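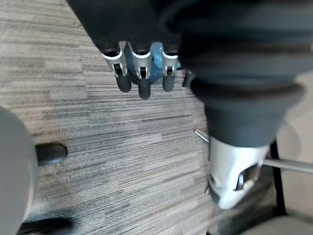

Kurnholm open day - who else went?

wristwatcher
Just got back and I have to gush a bit. I figured it would be a slick video and a table of brochures, but no, they had the two-armed robot working right there on the office carpet and you could stand and watch as long as you liked! The job was trash bags and bins, the dullest chore there is, and I couldn't leave. I drove 60 miles for this and I'd do it again tomorrow.

pedalbin_pete
I was there for the second session. Was yours as slow as ours? I like robots as much as anybody here, but I could have changed every bag in the building while it lined itself up.

wristwatcher
Slow, sure. But did you watch the bag? Thin plastic film changes shape every time you touch it. I'll take slow if it can hold on to something like that.

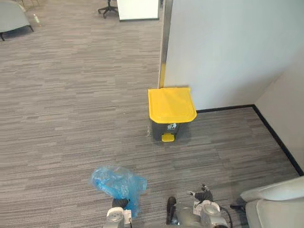 Drirkon Home Robotics Club - Floor Tasks Group

nliem
Ningsih Liem here, I run the floor group. For anyone who missed it, the bin is the yellow-lidded one with the foot pedal, and the bag is that blue translucent stuff. My favorite part of the day was the open floor between the arms and the bin. Arms reaching forward like that make you think about distance in a way you don't when you're just a person with a trash bag.

pedalbin_pete
Which brings me to my gripe. A pedal bin is made for feet! Give the thing a bin with no lid and half the problem goes away.

gintingfan
Disagree, Pete. Offices have pedal bins. If you swap out everything that's awkward you end up with a demo that only works in the demo. Ginting did that with their dish demo in January and I came home annoyed.

pedalbin_pete
Fair about Ginting. I still say start easy.

solder_sue
Can somebody talk about the hands? I only caught the last five minutes and spent all of it staring at the fingers. Silver metal at the base, little pins and hinges, then those short rounded black tips. Gorgeous.

wristwatcher
YES. And the thumb, Sue - it's so much chunkier than I'd pictured, with soft dark bands all the way down to a silver tip. I want one on my desk.
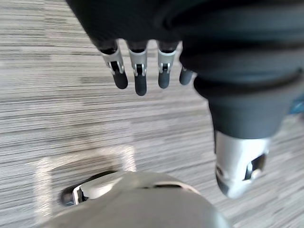
Stuff people asked about

nliem
Pulling the questions together from my messages:

- Kurnholm says they'll run another open day. No date yet. I'm on their list and will post it.
- The hand kit Nurkton was quoting at the door is $3,799. For one hand, so start saving.
- Kids were fine on our visit, and the staff were great with them. Mine asked more than I did.

solder_sue
$3,799 for one! I'll be printing mine, thanks.

gintingfan
Printed tips wear out fast, I've gone through 2 sets. The metal parts are what you're paying for.

pedalbin_pete
I'd go again, for the record. I'm bringing a folding chair and a sandwich.

wristwatcher
Save me a spot, Pete!

Search the forum Enter keywords Go

We use cookies to keep you logged in and remember your settings. Accept Manage

Recent threads
Ginting dish demo, my notes
Best soft material for fingertips?
Cable routing at the wrist
Nurkton hand kit - worth it?
Carpool for the next club trip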